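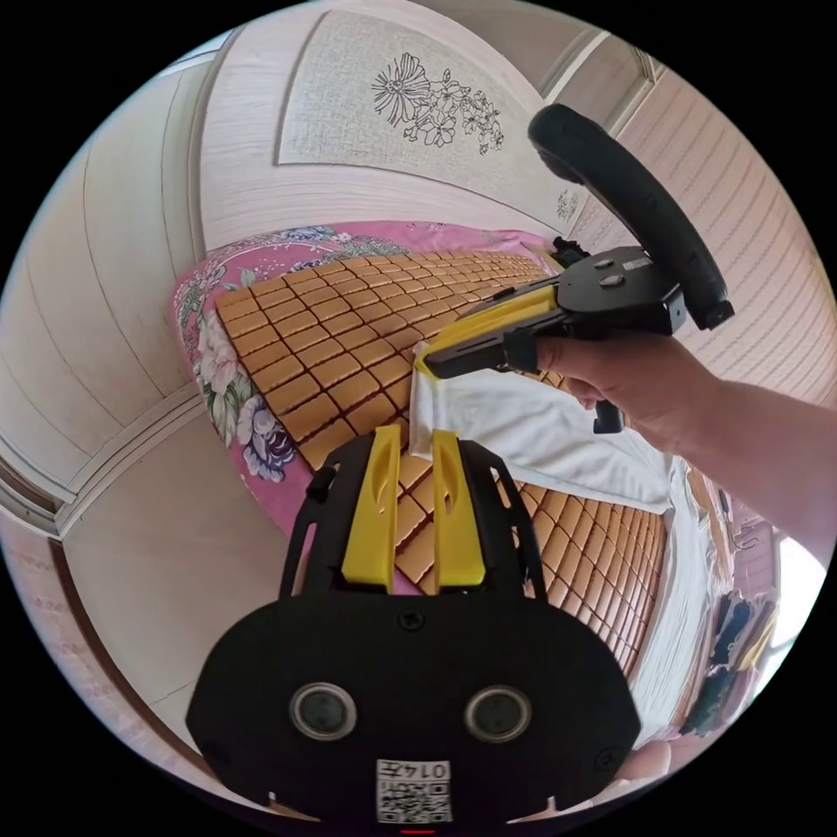

With the arrival of July, the summer bedding in this household has been placed in service once more. Readers have written to request an account of how the bed is arranged during the hot months and how the small linens are managed alongside it. The practice is set out below.

The floral sheet is laid first and drawn tight at the corners. The bamboo mat is placed directly over it, with a border of the pink print left showing. A mat pushed hard against the headboard will buckle along the seams between the tiles, and it should be allowed to lie flat under its own weight. Before first use each season, the surface is wiped along the grain with a cloth wrung nearly dry, then left until evening with the window open. Ours was purchased from Bangash at a cost of $153 and is now in its third summer.

White towels are folded on the bed itself. The mat offers a firm, level surface, and a towel spread across it can be smoothed far more readily than on a quilt. The following order is observed:

Lay the towel out and release any caught corners.
Fold lengthwise, edge to edge, into a strip.
Press the strip flat with the palm.
Fold the strip in 2 from the short end, and then once more.
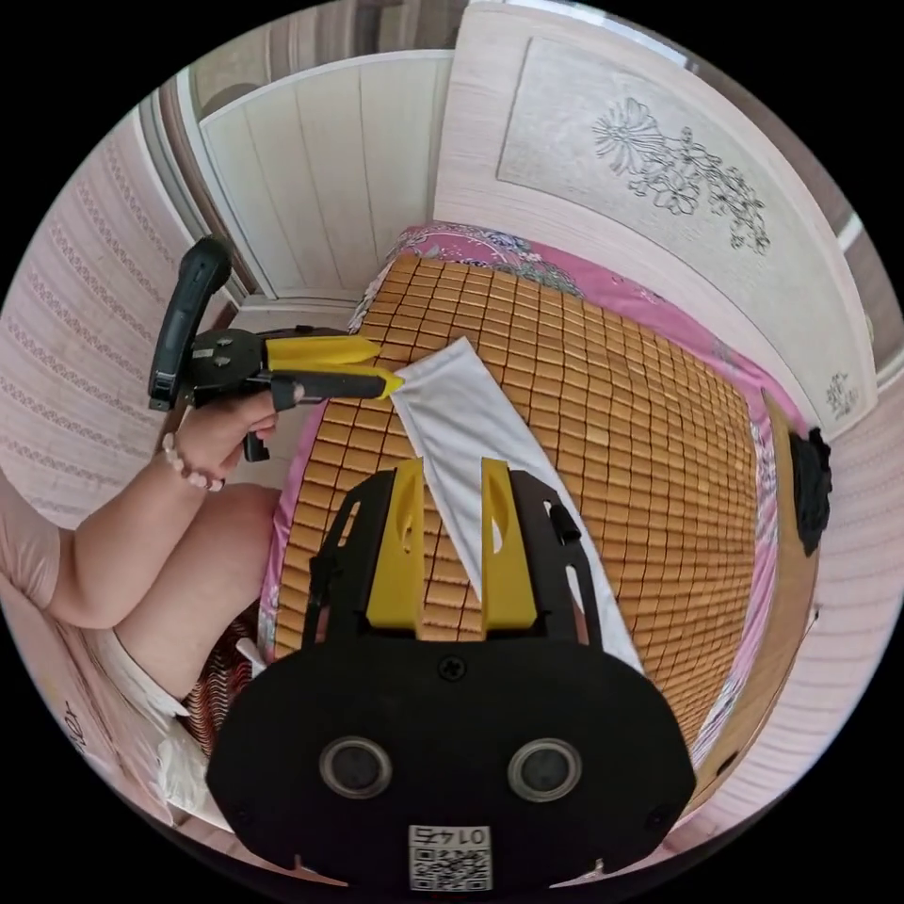

Face towels and narrow cloths are kept apart from bath towels, and no stack is to exceed 5 pieces. Taller stacks lean, and the lower towels are then never used. My sister-in-law, Hina Yousafzai, prefers to roll hers and maintains that rolled towels dry the hands better. The matter remains unresolved between us.

A correction is owed regarding last month's entry on detergents. The Trernance powder was recommended there for all white cotton. It has since been found to leave a residue in cold water, and the recommendation now extends to warm washes only. The Stellix liquid has given no such difficulty.

Questions on the storage of bamboo mats over the winter have been received and will be addressed in September. In the meantime, mats should not be folded against the direction of the tiles.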